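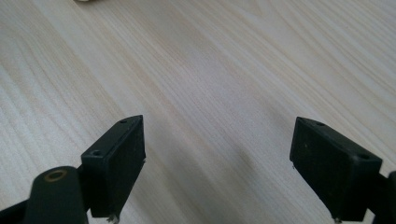
The table top, with that lovely fine grain running across it.

Tables, Tubs and Lids: a small gallery

Welcome, and do come in and have a look round. Most of you know our gallery pages from the quilts and the garden sheds, and I was a little nervous about suggesting storage boxes as the next one. A box is a box, said my brother-in-law, and went back to his crossword. But I've spent a good part of my life looking for the lid that goes with the tub, or the tub that goes with the lid, and I know from the messages you send in that plenty of you have done the same. So there are three pictures on this page, and rather more words than usual, and you're very welcome to skip the words.

I'll begin with the table, as it comes first and I'm fond of it. Pale wood shows everything, I do admit that. A blackcurrant on a pale table is a small emergency! Even so, I'd choose it every time for sorting, mending or packing, as a dropped needle or a little dark screw has nowhere to hide. The grain has a slant to it when you stand at this corner, fine lines set close together, with tan streaks in among the nearly white ones and a gentle wave towards the top right. It has a matte look as well, and I do like that under a ceiling light. My mother's table was varnished to such a shine that you could check your hair in it, and by four o'clock in winter we were all squinting.

If you have a pale table of your own and want to keep it nice, a soft cloth wrung out well will do for most days, followed by a dry one. Wipe along the grain if you can see which way it goes. I used to go round in circles, the way I'd been taught to do windows, and I can't say it ever did any terrible harm, but going with the lines is easier on the arm. Put a folded tea towel under anything heavy that you mean to drag about. And please do lift the cloth and shake it before you start, or you'll be pushing yesterday's crumbs round with it -- I speak from long experience.

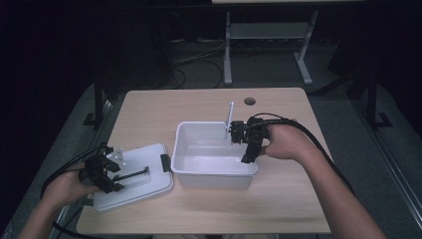 Onitz Household Club -- Storage and Sorting Group

Lid off, and set down flat on the left with the white tub standing beside it in the middle of the table. I'm a great believer in putting the lid flat and close by. In our house the lid always used to go on the floor, "just for a second", and then somebody would step backwards. Ours at home has a crack from corner to corner with parcel tape over it, and we call it the good lid, as the other one went missing altogether.

You can see right down into the tub, and what a nice plain shape it is, with sides that taper a little and a lip round the top. Tapering sides mean you lose a bit of space at the bottom, and people do grumble about it. I'd say it's worth the loss if your tubs will sit one inside the other when there's nothing in them. Straight-sided boxes are splendid when they're full and a thorough nuisance when they aren't, and I once had a whole landing taken up by boxes of air.

A white inside is a kindness too. We had a long evening on this in April, when the group met to talk about what goes in what, and the vote came down heavily on the side of light-coloured insides for anything small. Dark tubs are all very well for wellingtons. For buttons, batteries, plugs, seed packets and those odd little keys that you daren't throw away, you want to be able to glance in and see the thing you're after without tipping the lot out on your lap.

Brayden Lévesque brought up the matter of depth that same evening, and I've been thinking about it ever since. His rule is that you should be able to touch the bottom of a box without taking off your cardigan. I laughed, and then I went home and tried it on everything in the airing cupboard, and he's quite right. Anything deeper than that turned out to have a bottom layer I hadn't met in years. There was a christening shawl. There was a whole set of picnic cutlery! I've since moved to shallower boxes for nearly everything but blankets, and I do feel better for it.

A word about the lip, while I'm at it. Run your finger round under it when you wash a tub, as that's where the dust sits and goes to a sort of grey felt. An old toothbrush gets into it beautifully. Then stand the tub upside down on the draining board, with one edge propped up on a wooden spoon so that the air can get in underneath, and leave it longer than you think you need to. I've put things away in a tub that I took to be dry, and the smell of those table napkins stayed with me till Easter.

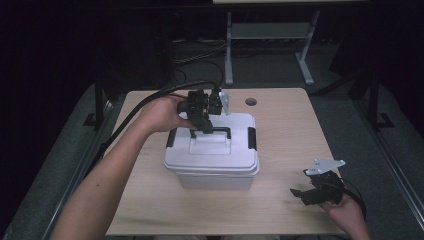 Tincuța Ene
Gallery Editor, Onitz Household Club

Lid on, with a black clip at either side and a black handle on the top. I do love a box with its lid on. There's something about it that makes me want to put the kettle on and call the day a success, even when there are seven more waiting in the hall.

Clips first. I've come round to clips slowly, having been brought up on biscuit tins, where the lid went on with a thump and came off with a butter knife. With a clip on each side, I press the lid down all the way round with the flat of my hand before I touch either of them. Then do one side, then the other, and listen for the click. If one clip goes down sweetly and the other fights you, please don't lean on it! Nine times in ten it's a sleeve or a bit of paper caught under the rim, and leaning on it is how clips get snapped. I've broken two that way and been cross with myself both times.

The handle near the front of the lid is a very handy thing, and on a small box it's a pleasure to carry it across a room like a little suitcase. I would just say, be sensible about weight. A handle on a lid is only as good as whatever is keeping the lid down, so with books or jars I put both arms underneath and let the handle have a rest. Scarves, wool, paper decorations, all that sort of thing, carry it by the handle as much as you like.

The sides of the box have a slightly frosted look, and the lid is a brighter white with a raised panel in the middle. Frosted sides are something the group goes back and forth on. Some of us like to be able to make out a colour or a shape from outside, and some of us would sooner have the muddle kept private. I label mine either way. A luggage tag tied through the handle does very nicely, and you can turn it over and use the back when the contents change, which in my case is often. Sticky labels look smarter for a week and then you're picking at them with a thumbnail for the rest of your natural life.

And do have a look at the back of the table, where there's a small round hole for cables with a grey rim to it. I've wanted one in my sewing table for years. The lead for the lamp goes over the edge at present, and I've caught it with my hip more times than I could tell you, so if any member has had one put into an old table and lived happily with the result, I'd be so glad to hear how it was done and what sort of drill was used.

Our next gallery is going to be shelves -- any shelves, any room, tidy or otherwise. Pictures can be left in the tray marked Morin by the door, or brought along on a group evening, and please write your name on the back in pencil, as biro comes through. Members who borrowed hinges or spare clips from the oddments drawer are asked to pop back whatever they didn't use.

Page last updated 29 December 2018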